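Zirnavell issue history: README

Zirnavell is an export of the bug tracker for Jetel, our build scheduler. It holds ticket titles, descriptions, status changes and comments. People keep asking for it so they can train something to guess how long a bug will take to fix. I doubt it can do that, and most of this file says why.
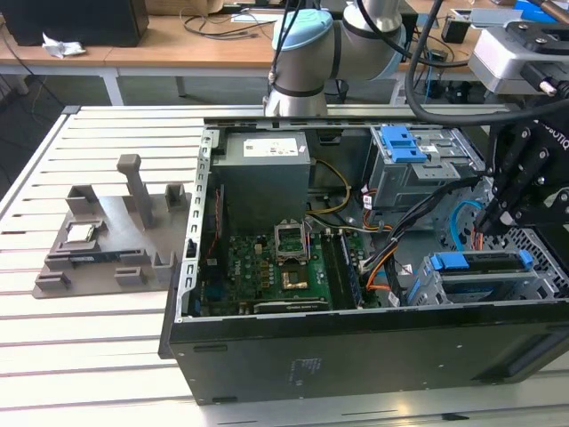 Photo: Mercy Wanyama

What you get

One row per status change, in a plain CSV file. Each row has the ticket number, old status, new status, a time and a role (reporter, developer or tester). Comments are in a second file, joined on ticket number. Names and email addresses have been replaced with codes. Nassoro Makori wrote the script that does this and I have read it twice. It misses nicknames, so please report any you find.

Known problems

The "severity" field is close to useless. It has four levels, and reporters learnt early on that anything under the top two would sit untouched, so they stopped using the rest. Treat it as a measure of how annoyed the reporter was.

"Fixed" means a developer closed the ticket. It does not mean the bug went away. Reopened tickets are marked, but only if the tester reopened the old one and didn't file a new one, and habits differed between teams.

Times are when someone clicked the button. One team tidied its board once a month, so 32 tickets seem to have been solved within the same minute one April afternoon.
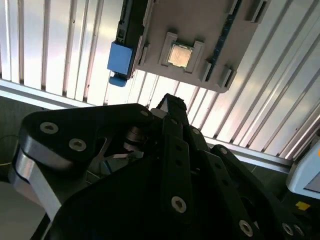 Processor in its plastic tray

Duplicates

We ran the Mrema matcher over the titles. Its makers' notes are very sure of themselves. Atieno Swai and I checked 100 of the pairs it flagged and threw out almost a third, mostly because two titles both said "crash on save". The raw flags are in the file, unfiltered. Use them if you must.

Suggested use

Counting how often tickets bounce between people is fair. Ranking developers is not, and the licence forbids it.

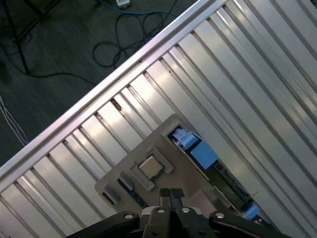
Chepkoech Mwaipopo disagrees with much of the above, and asked for it to be noted that the Buda team got decent results from comment text alone, once the bulk closures were dropped. I have asked to see their test split.

Changes

v2: role column added, empty comments removed.
v1: first export.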